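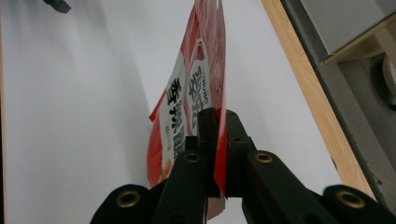 Skondis is looking for packing workers who want to take part in the change of our snack line at the Katton warehouse. Until now all bags are packed by hand. From November a robot cell called Bravo will do the first lifting, and the persons who pack today will teach it and check it.

## The work

You will work with a hand-held gripper. With it you pick up bags, put them down and repeat, 200 times in one shift. Your movements are recorded and Bravo learns from them. The bags are thin and shiny, so a calm hand is more important than speed.
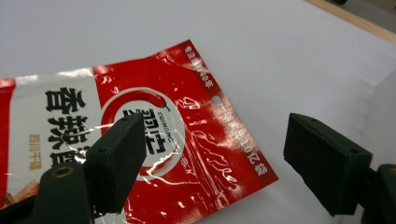
*Snack bag on the white table, partly behind the left gripper finger.*

## What we ask and what we offer

- Experience in packing by hand. Knowledge of computers is not needed.
- 25 hours per week, in day shift only.
- Training of 8 days, fully paid.
- Your present contract stays the same during the project. Afterwards you can apply for a place as cell operator.

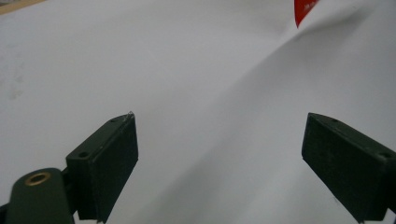

## How to apply

Please write a short letter to the Skondis personnel office, reference 3103, before 8/5/24. Colleagues from Fendatine may also apply.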